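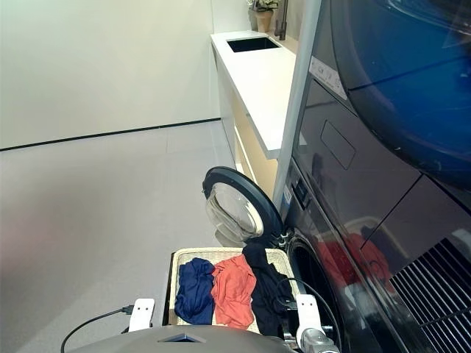
Isn't it just a tracker tag with extra steps, asks one reply to my last post, and fair enough, I thought the same for the first month. So let me go through it properly, because I've now lived with the Mimero glasses since March and I have Opinions.

For anyone who missed the start of this - Mimero make a pair of ordinary-ish looking glasses that put live subtitles on whatever people are saying to you. No music, no games, no floating whale in the living room. Words at the bottom of the lens and that's your lot.

I'm deaf in my left ear and the right one is going the same way, slowly. I can manage one person in a quiet kitchen. I cannot manage a pub, a train platform or anybody with a beard and a mouthful of crisps.

The tracker tag comparison comes from the fact that they pair with your phone and nag you when you walk off without them. Yes, they do that. It's the dullest thing they do and I've switched it off.

The subtitles are the thing. First proper outing was the bus station at Cudholm, which has the worst tannoy in the county, and I read an announcement for the first time in years. Platform change! I'd have missed it! I stood there grinning at a timetable like a fool.

Then the bus came and the driver said something to me and the glasses told me he'd said "mind the goose". I still don't know. There may have been a goose.

Right, accuracy. In a quiet room it's very good, better than the subtitles on live telly. With 2 people talking it copes. With 4 people talking it puts everyone in one long soup and you have to work out who said what from the faces, and by then the joke's over and everyone is looking at you to laugh.

There's a setting called Focus that's meant to follow only the person you're facing. It sort of works if they sit still. My family don't sit still.

Names are a disaster. Anything that isn't in its dictionary gets swapped for the nearest thing that is. You can add your own words, but only one at a time, on the phone, through a menu that's three screens deep. I've added 93 so far, mostly relatives, villages and swear words. It blanks out swearing by default, which made my sister's phone calls look like a redacted file.

Someone's asked how it compares with the Skitix pair. I borrowed those for a fortnight last year. Nicer frames by miles, much lighter, and the text is a soft green that's easier on the eyes. But the delay! You'd get the sentence after the person had finished and started the next one, so you were always living slightly in the past.

Mimero's delay is short enough that I stop noticing it. That's what swung it for me, even though they sit on my nose like a pair of small bricks.

Battery next. The box says all day. Whose day? I get through a morning and most of lunch, and then there's a little orange light and a sense of dread. The case charges them up again fairly quickly, but while they're in the case I'm not wearing them, and people don't stop talking just because I've gone back to 1990.

And they get warm on one side. Not painful, just a warm temple. Quite nice at the bus stop, less nice in August I should think.

Now the bit I'm cross about. Last month's update moved offline captions into the paid plan. They used to be included. So if you've no signal - and there's no signal in half of Cudholm, or in the basement at the hospital where the audiology clinic is, of all places - you get a polite message inviting you to upgrade.

I wrote to support. Got a reply saying they valued my feedback. There's a thread on the user forum with 3,489 posts in it and as far as I can see nearly all of them are the same complaint in different amounts of capital letters.

If you're going to sell something to deaf people, please don't put the part that makes it dependable behind a monthly fee. Charge me for fancy colours. Charge me for the goose.

Several of you asked about privacy. The little light on the front comes on when it's listening, and I tell people anyway. Most don't mind. A couple of people at work asked me to take them off in meetings, so now they get the old me, who nods a lot and agrees to things.

It doesn't save transcripts unless you ask it to. I did ask it to, once, at the Thai place, Meesuk, so I could remember the specials. What I got was a page and a half of the next table's row about a caravan. Deleted it straight away. (They should sell the caravan.)

Oh, and languages. It'll translate as well as caption, and I tried that at Meesuk too, with permission. The waitress read my lenses backwards from the other side and laughed so much she had to put the tray down. Wouldn't tell me what it had got wrong.

Would I buy them again? At the old terms, yes, in a heartbeat. At the new ones I'd wait and see whether they back down over the offline thing.

Do try before you buy if you already wear a hearing aid. The arm presses just where mine sits and I've had to bend it a bit, which I'm fairly sure the warranty doesn't like.

Going to try them at the cinema tonight, 7.15 showing, back row. Will report back if the battery makes it past the trailers.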